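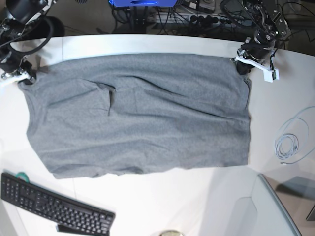
Folding for the winter shelves

The winter clothing shelves at the Brindcombe hall open on November 24, 2022, and most of the work left to do is folding. Sorting is finished. The coats are on hangers, the sweaters are in their bins, and the socks have been paired as far as they can be. What remains is T-shirts. We have 377 of them, nearly all short-sleeved, and a large share are plain gray.

People ask why we put out T-shirts in cold weather. They are the item we run out of first every year. They get worn under everything else, and people sleep in them. Last March we were down to a handful of smalls by the end of the month and had to turn people away who wanted a medium or a large.

The shelves this year are the ones from the old Kimaro store, and they are shallower than the ones we had. A shirt folded the way most of us fold at home sticks out over the front edge and gets knocked off by the first person who walks past with a bag. So we are asking everyone who helps with folding to do it the same way. It takes a little longer for the first few shirts.

Start with the shirt flat on the table, front side down. Hold it by two corners and lay it down from the far side toward you, so the air goes out from under it. Then smooth it from the middle outward with the flat of your hand. Long ripples will come out easily in a knit. Short hard creases will not, and you can leave them. Check the collar and the shoulders before you go on. A shoulder that has slid under itself makes a lump that shows through every fold after it, and you will end up starting over.

Fold one side in to the middle of the back, then lay the sleeve back on itself so it doesn't cross the center line. Do the same on the other side. Bring the hem up to just below the collar, then fold once more. The finished shirt should be 11 inches wide. There is tape on the edge of each folding table to check against. Children's shirts come out narrower and go in the baskets on the lower shelf, so don't worry about the width on those.

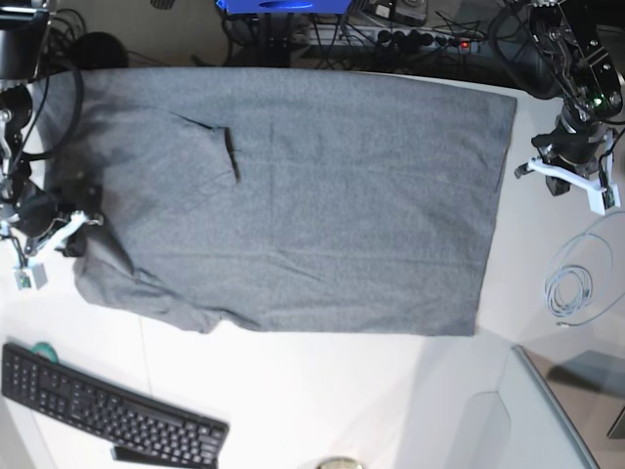 One reader wrote in after the last newsletter to say that she had always rolled her T-shirts and didn't see why we couldn't do the same. Rolling takes up less room, she said, and the shirts come out with fewer creases. She added that she had packed for a family that way for years and never had a complaint.

She is right that rolled shirts take less room, and we did try it two winters ago. The trouble came with the size labels. When a shirt is rolled, the neck label is on the inside, and people unroll it to look. Most of them do not roll it back up. By noon on the first day the shelf was a pile. With a flat fold, the collar faces up and you can read the size by lifting the back of the neck with one finger. We also use a paper band with the size written on it for shirts whose labels have been cut out or washed blank. The bands slide off a roll.

If you are packing bags at home to bring to us, roll them if you like. We will be folding them again here in any case.

Stacks should be no more than 4 shirts high. We went to six last year and the bottom ones never moved. Put the folded edge toward the front of the shelf and the open edges toward the wall. Keep to one size per stack, even if that leaves some short stacks. Color matters less. If you have enough grays in one size to make a stack, go ahead and keep them together, but please don't hold up the table hunting for a match.

A word about shirts that arrive in a ball. Plenty do, usually from the bottom of a bag, and the heavier knits hold their shape that way. Don't pull at the first bit of cloth you can get hold of. Find the hem first. It is the longest straight edge on the shirt and the easiest to feel for, and once you have it in both hands the rest will hang down and sort itself out. If a shirt is inside out, turn it now. It is a nuisance to find that out after the second fold.

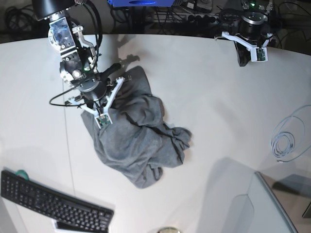 A gray knit garment in a heap on the white table. Find the hem and work from there.

Anything with a stain, a hole bigger than a pea or a stretched-out collar goes in the rag bag under the window. Pilling is fine. A faded print is fine too. If you can't decide, put the shirt in the tray marked "second look" and somebody on the next shift will go through it. Please don't put damp shirts back in a bag for any reason. There is a line in the back hall.

We have changed what we wash with. The hall has moved to Flokavora, an unscented powder, after several families told us the old one bothered their skin. Shirts that come in clean but strongly perfumed are being washed again for the same reason. It has added two or three loads a week. If you wash things before you donate them, and we are grateful when you do, please skip the dryer sheets.

The bins came through Prorora, which also let us have the rolls of paper for the size bands. We were short of lids until last week and now have enough for every bin except the two large ones by the door. Those are for coats and can stay open.

Folding goes on every weekday afternoon until the shelves open, and in the evening on Tuesdays. We have worked out that one person who has done it before can get through 40 shirts in an hour without rushing. Beginners should not expect to keep up with that, and we would much prefer a slow neat stack to a fast one that has to be redone. The tables are at standing height. If you would like to sit, ask for the lower one, which is kept folded behind the piano.
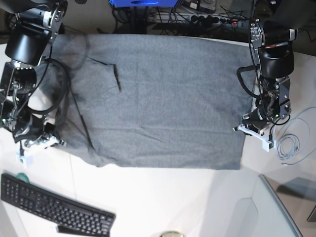 The most common thing to go wrong is the lower corner. People get the collar and shoulders straight, since that is where they are looking, and the bottom of the shirt ends up doubled under on one side. The first fold then comes out at a slant and the whole shirt finishes wider at one end. Run a hand along the hem from side to side before you fold anything. If it catches, lift that corner and lay it down again.

Long-sleeved shirts need one extra step. After the side is folded in, bring the sleeve straight down along the fold so the cuff points at the hem, and carry on as above. Polo shirts are folded like T-shirts with the top button done up. Tank tops can go straight in the summer box and do not need folding for now.

Bags can be left at the side door during folding hours. Please do not leave them outside overnight. Adult large and extra large are still what we need most, in any color.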